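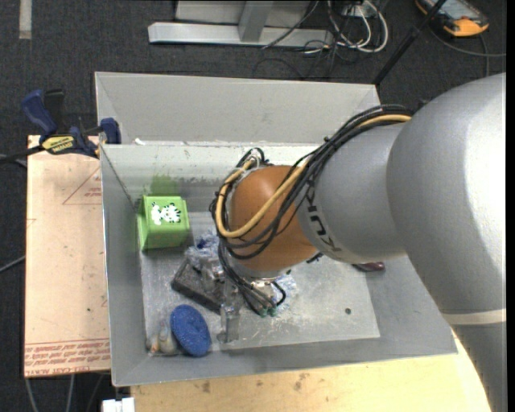
## Four seconds of fog

So the Zhuravel ad is finally out in the world, and I can talk about it! If you missed it, it's a thirty-second spot for a ferry company, made almost entirely out of felt, cardboard and a very large amount of cotton batting. I animated the harbor half. Imani Langat animated the half at sea and got all the good jokes, which I'm still a little sore over.

The client's brief was one paragraph long. They wanted a grandmother, a suitcase and a goose, and they wanted people to feel like calling home. The goose was easy (I love a goose). The suitcase had to pop open on the gangway and spill knitting everywhere, and I spent most of a week on that shot, nudging a ball of yarn down a ramp with a toothpick.

Then we got to the fog. Yurii Skoryk, our director, had his heart set on real fog rolling in behind the ferry – frame by frame, in camera, no computer. I said sure, how hard can it be. Please learn from me. I tried pulling the batting apart and taping it to glass, and it looked like a sheep had exploded. I tried tracing paper, and that looked like tracing paper. What ended up in the ad is batting teased out really thin over 2 sheets of glass, with the back sheet moving slower than the front one. It's on screen for four seconds and I could watch it all day.

My set took 282 separate fog pieces by the end. I know because I had to label every one of them so Daryna Melnychuk could put them back in order after lunch, and she never once mixed them up.

A few of you asked about the grandmother's face. She has swappable mouths, but her eyebrows are just two bits of black thread pushed around with a pin. Hanna Symonenko made her and also knitted the tiny cardigan, on needles I could barely see. The buttons are poppy seeds! One fell off in the middle of the last shot and if you look at her left cuff when she waves, well, don't look at her left cuff.

The first cut had a voiceover explaining the timetable and the cabin prices. Stepan Sydorenko, who did the sound, played it for the client once with the words and once with only the gulls and an accordion, and they went with the gulls. The prices are on a card at the end now, which seems like plenty to me.

Next up is a cereal thing for Randier, all paper cutouts, starting in April. I've been told there will be milk. I have questions about the milk.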